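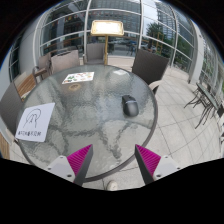

Thread on kettle scale, as promised in August and delayed by a house move. Mostly domestic water chemistry, with some practical notes at the end. Corrections welcome if they come with a working link.

Hardness is dissolved calcium and magnesium. Labs report it as mg/l of calcium carbonate, even when there is magnesium in the sample and no carbonate to speak of. It is an accounting unit. Some reports give mg/l of calcium instead, so multiply by 2.5 before comparing the two.

Two sorts matter in the kitchen. Temporary hardness is calcium paired with bicarbonate. Heating drives off carbon dioxide, and the calcium comes out as carbonate, which is your scale. Permanent hardness is mainly sulphate and chloride. Boiling leaves it where it was.

Our supply at Stumley has a total hardness of 280 mg/l. After a proper boil, and once it has settled, I get 60 mg/l in the clear water. The balance is on the element, on the walls, or floating about as white flakes.

So 1,000 litres through the kettle could drop up to 220 g of solid. In practice less, as a kettle that clicks off promptly doesn't hold the water hot long enough for the reaction to finish. Some of the flakes also get poured out and drunk.

Drinking them is harmless. It's chalk.

Carbonate is less soluble in hot water than in cold, the reverse of salt or sugar. Scale therefore starts on the hottest surface. On an old exposed coil it forms a sleeve. On a flat base it forms a plate, which cracks at the edges as the metal expands and shrinks.

Does it waste electricity? A little. The element is in the water or under it, so nearly all the heat gets there in the end. The bigger problem is that the element itself runs hotter under a thick layer and fails sooner. Be wary of anyone quoting a dramatic saving per year. 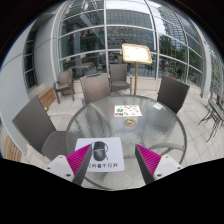 Tea is where people notice first. The film on a cup of black tea is a mix of oxidised tea compounds and calcium salts. It needs calcium, bicarbonate and air at the surface. Take away the bicarbonate and the film mostly goes. A squeeze of lemon does that in the cup, and so does a filter jug while the cartridge is fresh.

Jug cartridges usually hold a weak acid resin plus some carbon. The resin swaps calcium for hydrogen ions, taking the temporary hardness down and the pH with it. It is used up much sooner on water like ours than the monthly reminder on the lid assumes. Test the output with drops if you care.

A plumbed-in softener is a different thing. It swaps calcium for sodium and leaves the bicarbonate alone. No scale, but the tea tastes flat to me and the water is more alkaline after boiling. Most installers leave one unsoftened tap in the kitchen. Keep that one for drinking.

Magnetic clips on the pipe: I ran a Rikitz unit on the rising main for a winter and weighed the deposit from two identical kettles, one filled upstream of it and one downstream. The difference was smaller than the error on my scales. One house, one unit, not a trial.

Descaling. Citric acid is cheap, has little smell and keeps for years in a jar. My dose is two level tablespoons in 600 ml of water, enough to cover the base of ours. Check your manual first if the kettle has a coating.

Don't boil it. Calcium citrate is less soluble hot than cold, and a strong solution kept near boiling can leave a white crust that is harder to shift than what you began with. I warm the water to 60 °C, add the acid, and leave it for half an hour with the lid open.

Fizzing means carbonate is still dissolving. When it stops, either the scale has gone or the acid has. Add a pinch more and look again. Then rinse, boil plain water once, throw it away.

Vinegar works too. It is slower and the rubber seals hold the smell. Never mix any acid with bleach, in a kettle or anywhere else.

Dörte Nolte asked about the steel mesh balls sold as scale collectors. They give the carbonate extra surface to grow on, so some of it ends up there. They don't reduce the total. Squeeze them out under the tap or they shed into the cup.

Anathi Magagula runs a Ciobanu countertop boiler on a private borehole and gets brown scale. That's iron coming out with the carbonate. Citric acid will take off both, but a borehole wants a full lab test before anyone argues about tea.

Test drops are the Nistano total hardness kit, March 2022 batch. Readings go in steps, so treat my last digit with suspicion. Alkalinity figures to follow when the second bottle arrives.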